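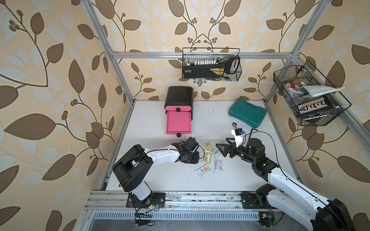

Homes & Making

Back on a Roll

Big leaves, berries, birds the size of dinner plates: patterned wallpaper is on the walls again, and a small town with a very old printing shed is happy to see it.
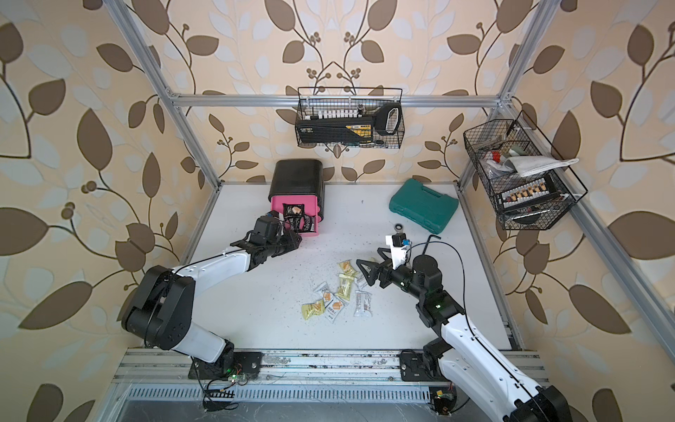 Words by the Homes & Making desk
Published 2025-09-12
Filed under: Walls, Craft, Travel

The first thing you notice in the printing shed at Bramositz is the noise, a sort of wet slapping that goes on all day. The second is the smell of clay. Wallpaper paint, the old kind, is mostly chalk and clay and glue, and when a few gallons of it are sloshing around in open troughs the whole building smells like a riverbank. I loved it right away. I'd come for an afternoon and stayed three days.

Stirkis has been printing here since before anyone on the current crew was born, and the archive upstairs holds 1,139 patterns. I know the number because it is written on the door in pencil, with a whole ladder of smaller numbers crossed out above it. Every time a pattern turns up in somebody's attic or behind a wardrobe, the pencil comes out again. The most recent arrival was a scrap no bigger than a paperback, peeled off the inside of a hatbox, with half a thistle on it. They worked out the other half from the way the stem bent.

What you see on the shelves is wonderful and slightly mad. There are ferns, of course, and ivy, and a great many roses. But there is also a paper covered in radishes, and one with snails climbing a trellis (it sold terribly the first time and is now among the most requested), and a dining room pattern of plums so dark that you have to tip it toward the window to find the fruit.

Most of it is printed by surface roller. The rollers are pear wood, with the outlines of the leaves and petals set into them in thin strips of brass and the insides of the shapes packed with felt. The felt soaks up the paint and lays it down a little thick, a little uneven, with a faint ridge along the edges. Run your thumb over a finished length and you can feel the leaf. There are 651 rollers still fit to use, and they are kept on their ends in a cool room like bottles in a cellar. One roller carries one color. A simple stripe might need two, and the grandest of the bird papers needs six, all of them turning at once around a drum as tall as a person and all of them having to land in the same spot.

Getting them to land there takes most of a morning. I watched a berry wander off its stem, come back, overshoot, and finally settle while a man with a small wrench muttered at it. Then they ran the length and it was gorgeous, yards and yards of it looping up to the drying racks near the ceiling!

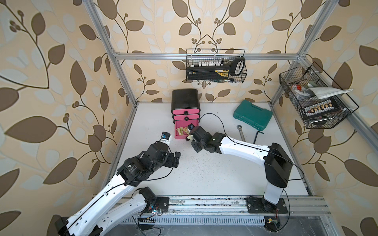
And scale is where people tend to lose their nerve. Almost everyone who walks into the Tichý shop in Dimville, where most of the Bramositz papers are sold, starts by asking for something small and quiet. The staff hand them the small quiet one, then unroll a big one next to it and go off to put the kettle on. It's a good method. A tiny sprig repeated across a whole room can start to look like static from a few feet back, while a leaf as long as your forearm gives your eye somewhere to rest. Little rooms take it especially well. Powder rooms, landings, the odd bit of hallway where you hang the coats, all of these can carry a pattern you'd never dare put in the living room.

If you're tempted, get a real sample and make it a large one. The little squares stapled into a book will tell you the color and nothing else. Pin a full drop to the wall, leave it for a week, and look at it at breakfast and again with the lamps on. Warm backgrounds go yellower at night than you expect. Grays can turn quite blue.

Ask about the repeat, too, before you do any arithmetic. A long repeat means more paper left on the floor, and a roll that looks like a bargain can stop looking like one when a third of it is offcuts. (Save those. They line drawers, they cover schoolbooks, and I have one over my desk as I write this.) Check that every roll carries the same batch number. Hand-mixed paint shifts from one day to the next, and the join will show.

The busiest month in the shed is January, when people have spent the holidays staring at their own walls. Last time around the crew printed 716 rolls of a single pattern in that month alone, a climbing vine that had sat untouched in the archive for decades. They were still a little dazed about it when I visited. The pear wood had to be rested afterward, and the felt replaced in places with a curved needle and a lot of patience.

The shed opens to visitors on printing days, and the path up from the bridge is steep. Wear shoes you don't mind getting paint on. The radish paper is out of stock until the spring run, but they keep a list, and I'm on it.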